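Chapter 7
Storage and Work Surfaces in Small Rooms

After reading this chapter, the student should be able to:
– define reach zone, dead depth and clear surface
– measure a work surface and record its usable area
– assign items to storage by how often they are used
– identify the main faults in drawer and tray storage

7.1 Scope

Chapter 6 dealt with the size and shape of rooms. This chapter deals with what is placed in them, beginning with the horizontal surface at which a person works and the storage within reach of it. Wall cabinets and full-height shelving are left to Chapter 8. Lighting is mentioned only where it affects the choice of surface color.

Measurements are given in centimeters. All heights are taken from the finished floor, with any rug or mat removed.

7.2 Terms

The clear surface is the part of a tabletop that remains free when all items normally kept on it are in place. It is smaller than the gross surface, which is the full width multiplied by the full depth.

The near zone is the area a seated person can reach with the elbow kept close to the body. For most adults it extends 40 cm from the front edge. The far zone begins where the near zone ends and requires the arm to be straightened. Any depth past the far zone is dead depth. It can hold items, but only a standing person can use them with comfort.

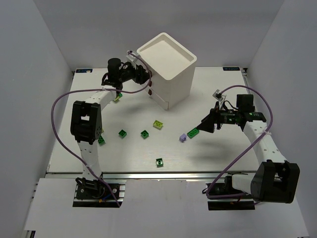
Dead depth is often overlooked when furniture is bought, as the buyer usually stands while looking at it. A deep table may appear generous in the showroom and prove awkward in daily use. The student should measure reach while seated, in the chair that will be used, before judging any surface too small.

7.3 Surface Color and Finish

Pale surfaces return more light to the room and make dark objects easy to find. They also show ink, dust and scratches sooner than mid-toned surfaces do. A matte finish is preferred where a lamp stands close to the work, since gloss produces glare at low angles. Texture should be slight. A deep grain holds dirt and disturbs handwriting on a single sheet of paper.

7.4 The Pinley Survey

In June, Babar Usmani recorded the contents of 149 home desks in Pinley. Each item was listed with its position and with the date the owner last remembered using it. The survey found that items in daily use were spread evenly over the near and far zones, while the dead depth held mostly paper. Few owners had chosen this layout. Items had been set down where there was space and had stayed there.
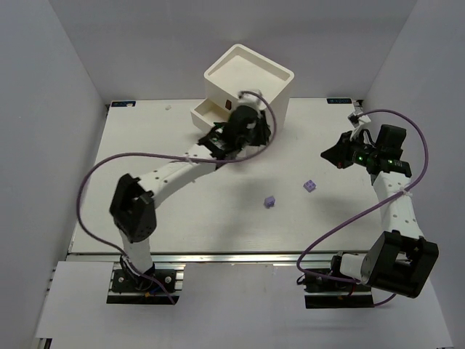

Usmani then asked a smaller group in Cemthorpe to sort their belongings into three classes before returning them to the desk. Class A items are used daily and belong in the near zone. Class B items are used weekly and belong in the far zone or in a drawer. Class C items are used less often and should leave the desk entirely. The classes are used in the rest of this book.

7.5 Drawers and Trays

A drawer hides its contents and keeps off dust. Its cost is the space in front of it – a drawer 30 cm deep needs close to the same distance clear if it is to open fully. An open tray needs no such space but collects stray items. Shallow trays suit Class A, and closed drawers suit Class B.

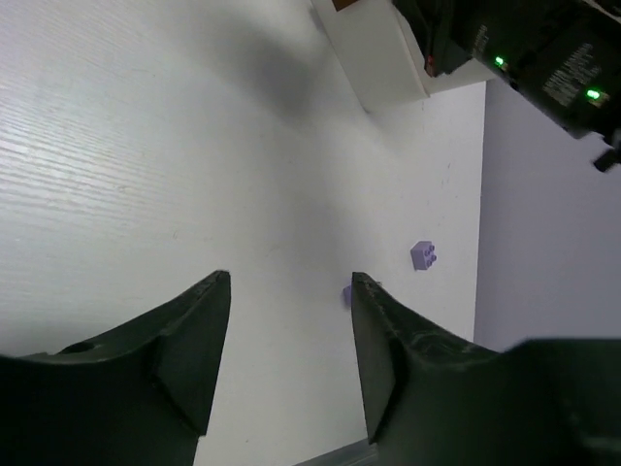

Three faults recur in practice. The first is overfilling, which causes the drawer to bind. The second is mixed contents, so that a Class B item must be lifted out to reach one in Class A. The third is poor placement, where the drawer faces a wall or another object.

Exercise 7.1. Measure one table at home. Record the gross surface, the clear surface and the dead depth, and enter the results in Table 7.1.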